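Subject: Re: [florham-kitchens] Sealing timber next to a stone benchtop
Date: 2024-02-01

Njoroge Chege wrote:

> We're redoing the kitchen in the Florham unit and the joiner wants to run a
> timber end panel straight up against the benchtop. He says oil is fine. My
> brother-in-law had his swell within a year. Has anyone done this and would
> you use a hard finish instead? Also, is 400 grit too fine before oiling?

Hi Njoroge,

We did ours in June with jarrah. Oil is fine on the face of the panel. The trouble is always the cut edge at the bottom, where water wicks up the end grain. I gave that edge 3 coats of the Murodine sealer before the panel went in and it hasn't moved. Once it's installed you can't get a brush in there, so do it on the sawhorses.

400 is too fine for a penetrating oil. Stop at 240 or the timber won't take it up and you'll be wiping sticky patches off for a week.

Leave a gap of 3 mm where the panel meets the bench and fill it with a neutral-cure silicone. Acid-cure can stain some stone - check the tube. Theodorakopoulos in town keeps the neutral stuff in grey and black.

On cost, our joiner quoted $2,000 for two panels supplied and fitted. I bought the boards myself and paid him for the fitting only, which came to $961 all up. Avov had the boards but delivery was slow, so ring them before you book anyone.

I wouldn't go for a hard finish. It looks good until it chips, and then you have to strip the whole panel. With oil you can rub back one spot and redo it on a Sunday arvo.

I've still got half a tin of the sealer if you want it. I'm home most evenings after six.

Branwen Watkins 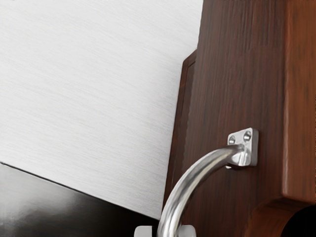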